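Gandwood two-arm tabletop set: data card and build notes
January
By Marin Golob

Gandwood is a small set of teleoperated recordings from a two-arm tabletop cell in the Droseta shared workshop. The cell is called Jurčo. It was built in evenings by members of the workshop and it is still being changed, so read the build notes before mixing these episodes with anything recorded later.

Contents of this release

87 episodes of pick, place and handover with small soft and rigid objects. Every episode has joint positions and gripper opening for both arms, the commanded values for the same, video from the fixed camera, video from each wrist camera, and a one-line task text. Failed attempts are included and labeled.

Audio is not recorded. There are no force readings. Gripper current is logged but has not been calibrated, and the two grippers do not agree with each other at the same nominal load. Treat it as a contact flag at most.

Task families

There are four families, given in the field task_family.

pick_place: one arm moves one object to a spot named in the task text.
handover: one arm picks an object and gives it to the other, which sets it down.
sort: light-colored pieces are separated from the rest.
clear: the middle of the floor is emptied toward one side.

Handover is the largest family and the one the cell was built for. Clear was added near the end of recording and is thin. It has only left-arm starts.

The cell

Both arms sit on plates bolted to a single aluminum rail along the front. An earlier version had them clamped to separate benches, and the distance between the bases drifted whenever someone leaned on one. With the shared rail, the base-to-base transform is measured once and stored in cell.yaml. It was measured again after the last episode and the old value was kept.

The enclosure is closed on three sides with light gray tile-patterned panels. Aluminum posts hold the back corners. The front is open for access, and resets are done by hand from there. The floor has a marble pattern with gray and beige veins. We had plain panels and a plain floor first, and the change was made before any episode in this release was recorded.

Each arm has a camera on a bracket at the wrist. The brackets are printed and have a known weakness: the screws loosen, and the view tilts slowly over a session. Nafula Mollel checked them at the start of every session and wrote the result in bracket_log.txt. Episodes recorded between a good check and a bad check carry the flag wrist_tilt_suspect.

Cable routing took longer than the arms did. The right arm uses a corrugated hose that runs along the links and leaves over the rail. The left arm has thin cable tied along the link, with a free loop at the wrist. The loop has to be long enough for full wrist rotation, and at that length it can drag across objects standing at the back left. The flag cable_contact marks episodes where this was noticed during review.

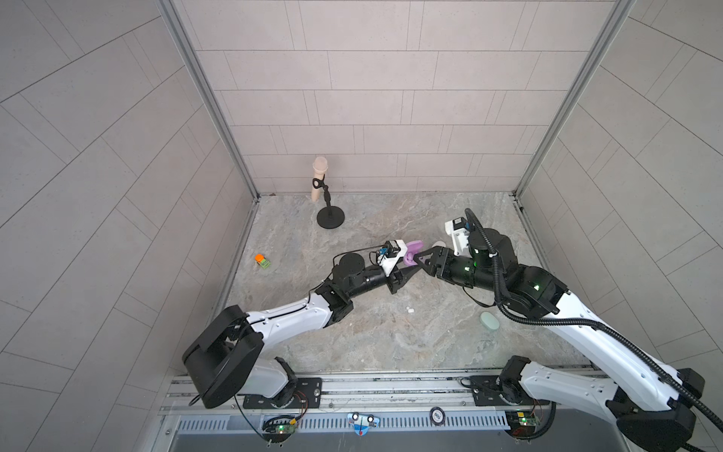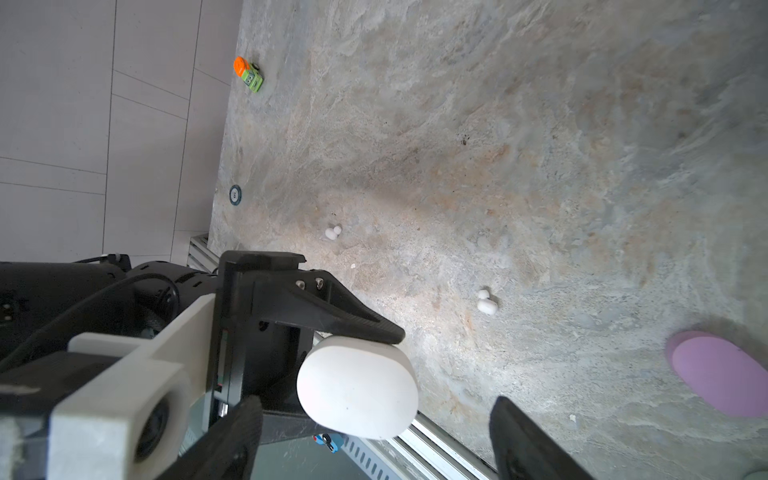
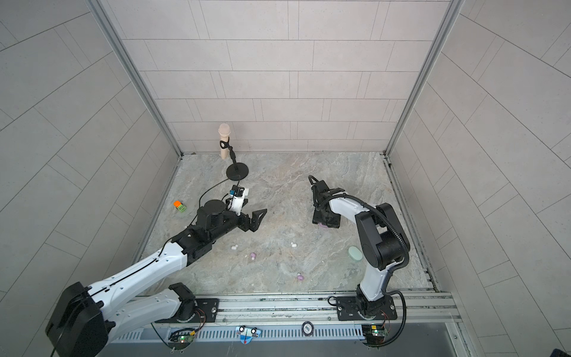
Views of the Jurčo cell: fixed camera in the first and third, wrist camera in the second.

Objects

The lists per episode are in objects.csv, with free-text names written by the operator. The same object can therefore appear under more than one name. The lavender piece is also "purple" and "pink" in places, depending on who was typing and on the light. The mint-green oval is "soap" in most rows and "green oval" in the rest. We have not merged these. A suggested mapping is in objects_alias.csv and can be ignored.

The microphone on its stand is a standing obstacle. It stays toward the back left in the sessions where it is used and is never a target. Its position was not fixed with tape, so do not use it as a reference point for registration. The small orange-and-green toy is a distractor in pick_place and handover and a target in sort and clear.

The small white pieces are hard to segment against the pale floor, particularly where a vein passes under them. Some are joined in pairs in one recording and single in another. Anyone training a detector should look at these frames first. Small crumbs and fragments on the floor are not labeled.

Recording

Episodes were recorded with Clurireck, our own recorder, which writes one folder per episode. It takes the fixed camera as the clock and attaches the nearest sample from everything else. The offset for each sample is stored, so resampling is possible without going back to raw logs.

2 operators recorded everything: Ebise Negussie and Chalerm Ruangrit. The operator field uses the letters E and C. Their habits differ enough to be visible in the data. E closes the receiving gripper before opening the giving one and holds a short pause between. C overlaps the two and moves faster, with more slips. If you split by operator, expect the handover timing to shift.

Resets between episodes are not scripted. The operator places objects by hand, and the start positions cover the middle of the floor much better than the corners. Nothing starts close to the right wall – the right elbow cannot clear it in that pose.

Labels

Success was judged from video by Aušra Dambrauskienė, who did not operate the arms. The rule is strict: the object must be at rest, released, and in the place named by the task text. A handover that ends with the object dropped in the right place is a failure. Episodes she could not decide are marked unclear and should be left out of any success rate.

Phase boundaries (approach, grasp, transfer, release, retreat) are given for handover only. The transfer phase starts when both grippers touch the object, as judged from the fixed camera. Where one gripper hides the other in that view, the wrist video was used, and phase_source says so.

Known problems

The white balance on the fixed camera was left on automatic in the early sessions. Colors move when an arm covers a large part of the view.

Left gripper opening reads slightly above zero when fully closed. The offset is constant within a session and is in session.yaml. It has not been subtracted.

Two episodes in sort have the task texts swapped. Both are listed in errata.txt with the correct strings.

The rail shifts a small amount when the cell is bumped from the front. We found no jump in the recorded data, but the check was done by eye.

Splits

A train and a held-out list are provided. Held-out episodes come from whole sessions, so no session appears on both sides. There is no separate validation list. With a set this small we would sooner see people cross-validate over sessions and report the spread.

Building a copy

The bill of materials, printed parts and panel drawings are in the hardware folder. Cut the rail first and fit both mounting plates before putting up the walls. Working on the plate bolts with the side panels in place is possible and unpleasant. Set the corner posts square to the rail, then fix the back panel, then the sides.

Use thread lock on the camera brackets. We did not, see above.

Corrections go to errata.txt through a pull request. Please give the episode folder name and the sample index. Changes to labels are reviewed by Aušra, changes to hardware files by Marin.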